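Stop buying the expensive bit first

I've been in and out of the shared workshop at Hivska for long enough now to have watched a good few people start a two-arm robot, and I've come round to an opinion that gets me groaned at over the kettle. Most of us spend our money in the wrong order!

It goes like this. You save up 2000, you blow nearly the lot on a pair of arms (or the motors for a pair, if you're the Agbeko-kit sort), and then you bolt them to whatever table was going. Then come the evenings of wondering why the thing grabbed beautifully at seven o'clock and missed by a thumb's width at nine. New firmware, new gripper pads, a long moan on the Wamex forum. And all that time the table is wobbling, or the surface is shiny, or somebody's walking past behind the cups in a bright jumper and the vision software is having kittens.

My own build was just as daft. I had version 2 of the gripper printed before I'd given a thought to what it would be gripping things off. What sorted me out was a bit of cloth over a padded board, clipped down hard so it can't creep, and a dark curtain behind. Dull stuff. It cost less than the postage on the motors, and I got more out of it than I did from 300 lines of clever correction code, which I've since deleted – with some pleasure, I'll admit.

People tell me a robot ought to cope with a messy room, and yes, one day, lovely. The Zurkham lot have been saying so for years and they may well get there. But you and I are in a shed or a rented corner with one free evening, and I'd like us to see something picked up before bedtime. Give it an easy table first. Make it harder once it's bored.

And tidy your cables. I'm looking at mine as I type and I'm not proud.
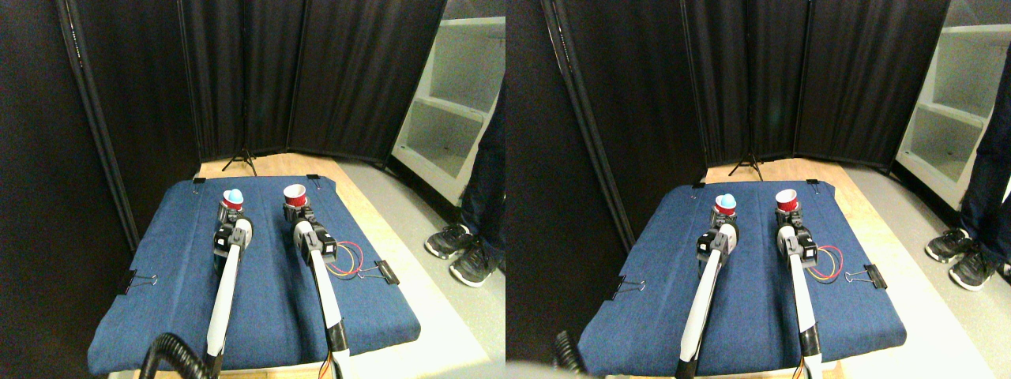 What should I sort out before buying the arms for a home build?

The table and what goes on it. Get a steady top, fix a plain cloth or mat down so it can't slide, and put something dark and still behind it. Spend what's left on the arms.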